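Updated February 13, 2019. Questions we keep getting about chore robots. Short answers, more when theres time.

**Can a machine tidy my house yet?**

No. Bits of it. One table, known objects, decent light, somebody standing by. A whole living room after a birthday party, no.

**What about vacuums?**

Sure, those work. They don't pick anything up though, and picking up is the hard part.

**So what's so hard about picking up?**

Small stuff lying on its side. Round parts that roll. Things sitting inside other things, so the fingers have to clear a rim first. A toy on a plate is a fair test: get the toy, leave the plate where it is.

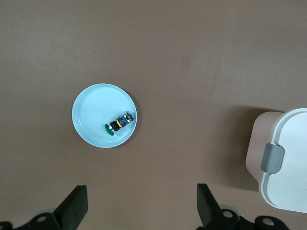
Then there's lids. A latch has to be popped before anything goes in a box, and popping a latch usually means holding the box still with something else. One arm is not great at that. Two arms cost more than most people's cars.

**Which ones have you tried?**

Gutora and Hilance, both on a table. Gutora is slower but drops less. On our pick-and-place list Hilance ran 222 tries and got 108. Not good enough for a kitchen, imo. Pustham we've only seen in a demo, so no opinion.

**Is a shop floor any easier?**

Yes, much. Same part, same bin, same spot. Değirmenci has one unit loading trays, 30 parts a tray, and a person comes by to swap trays. It stops if a tray goes in crooked. They're happy with it.

**Dishes?**

Plastic ones, dry, one at a time. Wouldn't hand it a wine glass.

**Laundry?**

Folding a towel, slow. We timed one at 4 minutes. Fitted sheets, forget it.

**Should I wait or buy now?**

Wait, if it's for home. For a shop with one boring repeat job, get a quote and ask to see it run on *your* parts, not thier demo parts.

**Will you test more?**

Next round is October. Send us chores you want on the list. Smaller and duller the better.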